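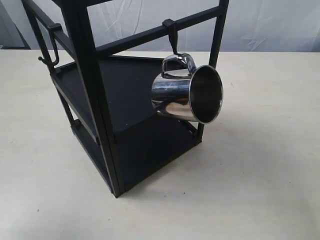
Storage of Mugs in a Shared Student Kitchen: Rack and Hook Assessment
Project report, Home and Interior Systems, second term
January 25, 2024

1. Background

The kitchen on the second floor of Viltalero residence has one wall cabinet for cups. The cabinet door opens over the sink and blocks the faucet. In August the residence office agreed to let our group test open storage on the counter. The budget was 300, including hooks.

2. Requirements

The rack had to fit between the kettle and the wall without covering the outlet. It had to hold plates or bowls on the shelves and mugs on the outside, with no drilling. Hooks had to come off by hand for cleaning.

3. Materials

Two racks were compared. The Nasen is a round-wire design with fixed hooks. The Tokar is an open black metal frame made of square-section bars, with flat shelves and separate hooks that clamp onto the bars. Mugs were stainless steel and stoneware. The heaviest stoneware mug weighed 263 g empty. The full shelf load used in the trials was 879 g.

4. Method

Each rack was loaded in the same order: shelves first, then hooks. A mug was hung by its handle, removed, and hung again, 17 times per hook position. We recorded whether the hook moved along the bar, whether the mug touched the frame, and whether the rack shifted on the table. Positions tested were the top rail and the side uprights.

5. Results

5.1 Top rail. On the Tokar, the clamp stayed in place for all steel mugs. A mug hung by a curved handle turns on its side, so the opening faces outward and the body takes up more width than the same mug standing upright. Two mugs on neighboring hooks touched unless the hooks were moved apart.

5.2 Side uprights. A hook on an upright holds its mug outside the footprint of the rack. This kept the shelf clear but used counter space next to the kettle. With stoneware, the clamp slid down the bar in four trials.

5.3 Nasen. The fixed hooks did not move. Their spacing was too narrow for the larger mugs, and every second hook was left unused.

5.4 Cleaning. Water marks showed on the black shelves after one day. Wiping under the raised edge of the shelf took longer than wiping the rest of the panel.

6. Discussion

The Tokar was selected. Steel mugs go on the top rail and stoneware goes on the shelf. Side hooks are kept for light items such as strainers. A rubber strip from Marikar was tried under the clamp to stop sliding, but only on one hook, and the result is not included in the tables.

7. Remaining work

Repeat 5.2 with the rubber strip on all side hooks. Measure the clearance to the outlet again with the kettle cord in place.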